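Two-finger gripper trials

From the Trakcombe bench wiki, last edited Sun 3 November

A two-finger gripper (most people I know just say "the pinchers") is the simplest sort of hand you can put on a robot arm. Two fingers, one motor, open and shut. I've been keeping this page since September, when I started comparing the Brilow and the Zanidetti on household jobs, and it's grown a bit since then, so forgive the odd lump.

Types

The Zanidetti is a parallel gripper, so the fingers stay square to each other the whole way in. Lovely for boxes and blocks! The Brilow has longer travel and softer pads, and I find it kinder to crockery, though it does take its time closing. Both will run off the Jafri controller, which I like a lot, apart from the menu (whoever hid the force limit five screens deep has a lot to answer for).
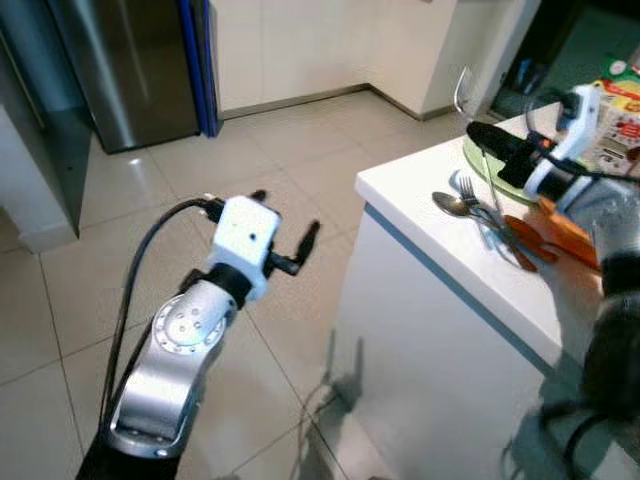
Cutlery is where I'd start anybody off with a new pair of fingers. It's thin, it lies flat and it slides away the moment you nudge it, so you find out very quickly how well your arm knows where the worktop is. A fork and spoon lying in front of a plate, with an orange-handled utensil right next to them, make a much harder test than one spoon on its own, as the fingers have to get down to the one you want and leave its neighbours be. I go for the handle every time. I've had people tell me to go for the bowl of the spoon and I did give it a fair try, but it rolls, and then you're chasing it.

Grip force

I keep the limit at 30 per cent for cutlery and 18 for anything thin-walled. Those are Jafri menu numbers, by the way, and they won't mean the same thing on another controller, so please don't copy them across and then write to me about your broken glasses. My log has 382 grasps in it now, from both makes, and the lower setting has given me far fewer slips than I expected. Pad wear matters more, I think. Shiny pads are bad pads.

Plates and bowls

A bowl is quite friendly: one finger in, one finger out, pinch the wall and lift. Plates are a pain. The rim sits so close to the table that there's hardly room for a finger underneath, and if you squeeze too near the edge the whole thing tips up. Overlapping dishes are worse again, and I do them last.

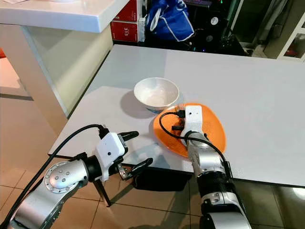 Right gripper with its fingers down on the orange plate, beside a white bowl; the left gripper is open.

Cable routing

I run the cable into the housing with a generous loop, enough for the wrist to turn right round. Too short and it tugs at the plug, too long and it drags through the dinner things (ask me how I know). The Brilow plug is a snug fit and I've never had one work loose, whereas the Zanidetti one I check at the start of every session.

See also: Wrist cameras; Jafri controller settings; Replacing finger pads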